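The Quiet Pleasures of the Rack

Design

Jolanta Wróbel has been buying test tube racks for 3 decades, and she still gets excited when a new one comes out of the box. "Pick it up!" she tells me, before I've even taken my coat off. "Feel how little it weighs!"

Her storeroom at Ternum, a teaching lab where 254 students come through each September, is a cheerful riot of the things: wire ones, foam ones, old wooden ones with pencil marks beside the holes. She has kept a few of the earliest, gone soft at the corners, and won't hear of throwing them out.

What does she look for? Feet, first of all, so a spill can be wiped up underneath. Then a second tier to keep the tubes from leaning. And color, lots of it. Her colleague Nanami Fujimoto swears by a loud rack on a pale bench, and after an afternoon of hunting for a clear tube against a clear stand, so do I.

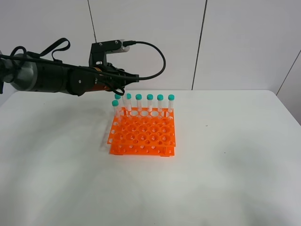
Bright orange plastic, teal screw caps: a tiered rack with clear centrifuge tubes standing in it.

Fujimoto fills hers from the back row forward and leaves the front open for tubes she's still working with. Wróbel does the exact opposite (they've argued about it for years, happily). Both of them write on the cap as well as the side, and both wash their racks by hand with a soft bottle brush, then leave them upside down on a towel until morning.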